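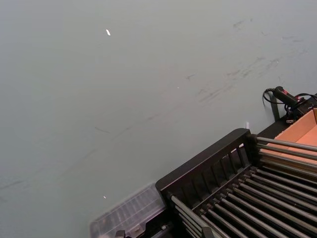 Bench top and black rack, October.

Varnish trial, Darno batch, 14:10. Panel 81 still tacky at the edges, so the second coat waits. Colour matches the Bozkurt sample under the window but reads greyer under the lamp.

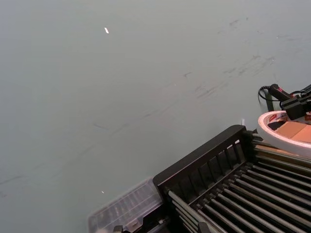

Adhesion on the first coat is fair — one lift at the corner, none at centre. Retest with fresh tape. Dark scuffs like the diagonal ones on the bench top would show badly on this finish, so try the harder Skoltard wax on 100. Ayten Kahraman has the tin.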